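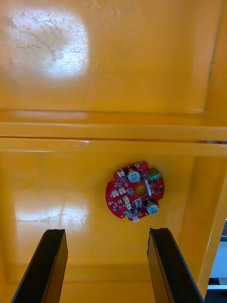
Yellow divided tray, finish bench. Scratched but sound.

March, bench notes, finish room

Started 2:10 in the afternoon, after the stove had been going long enough to bring the room up.

Back to the shellac problem on the Nivard clock case. The case is walnut veneer over pine, made in 1913 going by the pencil date inside the backboard. The old finish on the front and left side is good and stays. The right side had been stripped by somebody before it came to us and then given a thin coat of something that stayed tacky. That came off last week with alcohol and a lot of rags. What is left is clean wood with the grain partly filled, lighter than the rest of the case by a fair amount.

The aim today was color samples only. No finish on the case itself until the samples match in daylight and under the shop lights.

Samples were cut from the walnut veneer offcuts in the flat drawer, glued to pine, sanded to 220 and numbered on the back in pencil. Half were wiped with a weak tea-brown water stain first, half left bare. Wiping with plain water and sanding back before the stain made a clear difference – the ones that skipped that step went fuzzy and took color in patches. I should know this by now.

Shellac was mixed fresh from the Wellov flakes, the darker of the two bags. One pound cut for the first coats, a two pound cut set aside for building. The flakes from the bottom of the bag took longer to dissolve and left a little jelly in the jar even after a night on the shelf. I strained it twice through a paint filter and it seems fine, but that bag is getting old. A drop on glass dried hard, so I went ahead. Write the mixing date on the next jar. There are three on the shelf with no label at all and I'm not going to trust any of them on the case.

Results so far:

Bare veneer, three coats dark shellac: warm, close to the front of the case in hue but too light.

Stained once, three coats: nearly there. A bit gray next to the old work when viewed from the window side.

Stained twice, three coats: too dark, and the figure starts to go muddy. Drop this one.

Stained once, with a little orange dye in the second coat: best of the lot. The gray is gone. It may be slightly too red under the lamp, so I want to see it again in the morning.

Padding notes. The old pad had gone stiff, so I made a new one with wool inside and washed cotton outside. It needs less oil than I have been using. With one drop it ran clean; with more it left a greasy drag that had to be lifted off with alcohol afterward. Straight strokes with the grain for the first sessions, then small circles once there is enough body to take them. I stopped each sample as soon as the pad began to pull. Going back in too early on number 4 burned through the edge and that one has to be redone.

Grain filling. Tried pumice on two samples. It works on this veneer but it is slow, and some of the pumice showed pale in the pores of the stained piece. Colored filler would be quicker. It would also look different from the front of the case, where the pores are partly open and have a hundred-odd years of wax in them. I am leaning toward leaving the right side a little open to match. That would be less work and the better match, though I'd like a second opinion from whoever is on the bench tomorrow. The samples are on the windowsill, face up. Please don't stack them.

The Martens job is waiting on this as well. It's the same flakes and much the same color, only on a box lid, so if the orange dye recipe holds up it can be used there too. Job card 798. The hinges for it are still not in. Liker said they would ship them with the brass escutcheons, and neither has come. If they're not here by the time the lid is finished I'll clean up the old hinges and put those back on, bent pin and all.

Humidity was high when I came in and the first coats bloomed a little on two of the bare samples. It cleared by itself once the room warmed up. No work on the case if the window is fogged.

Stopped at almost 5. Pads are in the closed jar with a splash of alcohol. Oily rags are spread flat on the rail outside.

To do next:
Look at the samples in morning light before the lamps go on.
Redo number 4.
Order flakes, smaller bag this time.
Try the orange dye at half strength, same veneer, same number of coats.
Check the lower right corner of the case for loose veneer before anything wet goes near it. It sounded hollow when I tapped it – might only be the pine behind, but I want hot glue under there if it's lifting.
Filter papers, down to the last 10.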